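Two-arm handover method cuts operator time at Kastasberg

A research group at Kastasberg has reported a method for teaching a pair of table-top robot arms to pass household objects to each other without a fixed meeting point. The work, named Torkia after the control software it runs on, was put online in August.

Most handover routines send both arms to a position set in advance and close the second gripper on a timer. Torkia leaves the position open. Each arm predicts a short run of its own movements from the camera views, and the two predictions are compared before either gripper is allowed to release. If they disagree by more than a set margin, both arms hold still and predict again.

Training used 1,602 demonstrations recorded by operators. Views from the grippers and from fixed cameras were stored together for every run.

Wrist and fixed views from the Kastasberg bench. 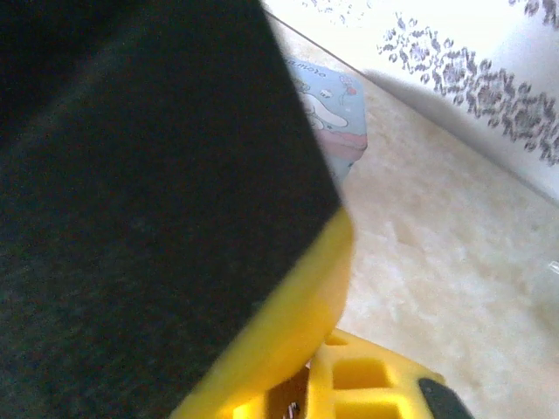
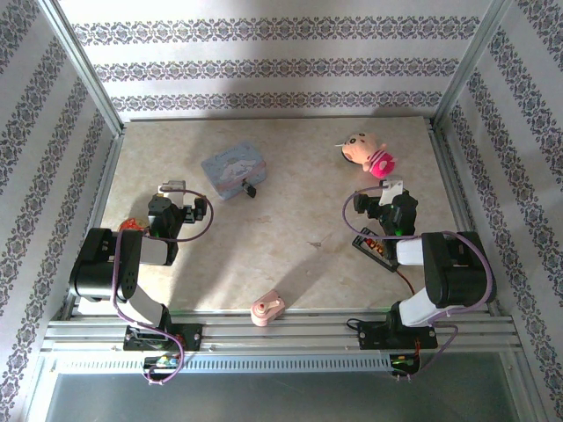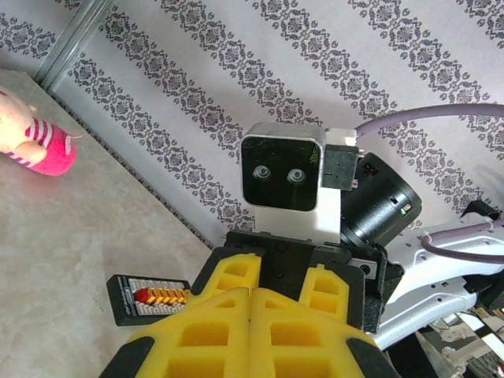
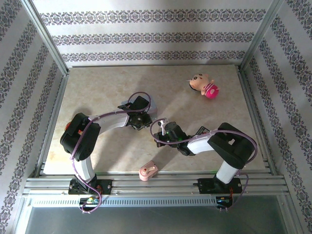 The comparison step adds little to the computing load, according to the report, as both predictions are already needed to drive the motors. It does add waiting. In trials with soft objects the arms paused for a second attempt in 31 per cent of handovers, and the group gives this as the main limit on speed.

The larger saving is in preparation. Setting up a new object took operators 49 minutes with the older fixed-point routine, much of it spent adjusting the meeting position by hand. With Torkia the same job took 11 minutes – almost all of it recording fresh demonstrations.

A second laboratory, at Sindale, has repeated the trials on its own arms and found a similar drop in preparation time, though with more pauses. The Kastasberg group puts the difference down to lighting and to slower cameras, and has not yet tested either explanation.

The hardware work was paid for by the engineering firm Abou Jaoude, which has an option on the control software. Training data and the comparison code are to be released separately. Tests with heavier objects, and with one wrist camera switched off, are planned next.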